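Pratdale releases grasp planner update, mugs first

PRATDALE, Dec 14, 2019

14 shares | 3 comments

Jilside, the small robotics software outfit in Pratdale, has put out version 2 of Jollow, its grasp planning package. Free download, source included. Documentation to follow, the company says. Probably January.

Big change is in how the planner picks a spot to grab. The old release went for the middle of an object, more or less, and squeezed. Fine for boxes. Bad for anything hollow. The new one looks for thin edges first, a rim or a lip, and tries to get one finger on each side of it. If the arm can't reach the edge without hitting something, it falls back on the old method.

All of the testing so far is in simulation. Tabletop setups, household stuff, a Franka Emika arm model with a two-finger gripper. The planner gets a starting layout, works out a path, moves the arm in, and a separate checker decides if the grasp would hold.
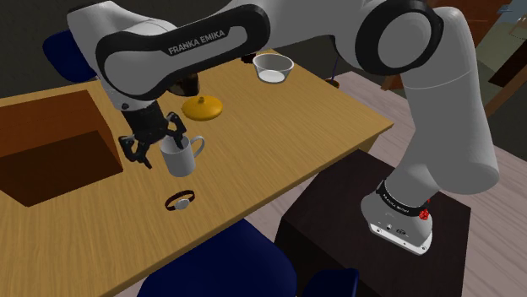

Jilside says the current test set has 106 layouts, and each one gets run with the objects nudged and turned a little so the planner can't just memorize a answer. Time limit is 30 seconds per attempt. Anything slower counts as a fail, even when the grasp is good.

Speed was the main complaint with the first release. Users on the project's mailing list said it would sit and think, then return a path that took the elbow on a long trip for no clear reason. The developers blame the collision checker, which was testing every link of the arm against every object at every step. It now skips pairs that are too far apart to matter. Same results, less waiting, according to the release notes.

Perception side is less finished. The package can take object positions straight from the simulator or estimate them from a rendered camera view. Second option is marked experimental. Objects lying on their side are the weak spot, the notes say, with the pose estimate sometimes flipped end for end, so the planner goes looking for a rim where the base is. A fix is in the works but missed this release.
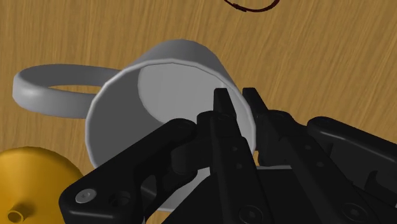
Simulated close-up: gripper fingertips at the rim of a mug lying on its side.

Durrani, which makes warehouse picking software and paid for part of the work, will get the same code as everybody else. No exclusive version, both firms said in a joint statement. Durrani plans to try the edge-first search on open bins and trays, but gave no timetable.

Real hardware is next. Jilside wants to run the planner on a physical arm early in the new year, begining with the layouts it already handles well in simulation. Friction and sensor noise are the big unknowns. The release notes warn users not to send the output to a real robot without there own speed limits and a stop within reach.

Config files from the first version will not load in the new one. A converter script is in the tools folder.

14 shares | 3 comments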